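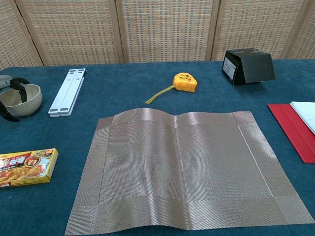

## Drostance course pack: service blueprinting for front-line teams

Materials for the 2-day service blueprinting course run by Flovier. The pack holds the facilitator notes, the printable sheets and the anonymised feedback from earlier runs. It doesn't hold the slides, which Trilok Semwal keeps separately and will send on request.

Blueprinting here means drawing a service as rows: what the customer does, what staff do in front of them, what staff do behind the counter, and the systems underneath. People who have only made journey maps usually find the third row the slowest.

### Contents

- `notes/` – facilitator notes, one file per session
- `sheets/` – blank blueprints in A3 and A1, plus the interview prompts
- `case/` – the Kanaujia case, a parcel counter with a returns problem
- `feedback/comments.csv` – written comments from participants
- `feedback/codes.md` – what the theme codes mean

### Running the course

Groups of four or five work best. The course was written for 17 people at most, and the timings in `notes/` go wrong above that, mainly in the read-out after lunch on day one.

Print the A1 sheets single-sided on plain paper. Coated paper smudges with felt pens.

The Kanaujia case replaced the older Etirport one in May. If your copy of the notes still mentions check-in desks, you have the old version. The interview prompts are the same in both.

Meriem Ghoneim's version of session three swaps the order of the interview practice and the pain-point vote. Both orders are in the notes. Pick one before you print the handouts, as the page numbers differ.

### Feedback data

`comments.csv` has 4,000 rows, one per comment. Columns:

| column | meaning |
|---|---|
| `run` | code for the course run |
| `session` | session number, blank if the comment is about the whole course |
| `text` | the comment, with names removed |
| `theme` | code from `codes.md` |
| `coder` | initials |

Renu Nautiyal and Nghĩa Thân did the coding. Where they disagreed the row appears once, with Renu's code, and `coder` reads `RN*`. Comments in Hindi were translated before coding and the originals are not included.

### Known problems

- The `PACE` theme covers both "too fast" and "too slow". Splitting it is on the list.
- Early runs had no comment box for the last session, so it looks quieter than it was.
- The A3 blueprint has a typo in row four ("sytems").

### Use

Free to use and adapt inside your own organisation. Ask Rekha Tyagi before charging for a course based on it.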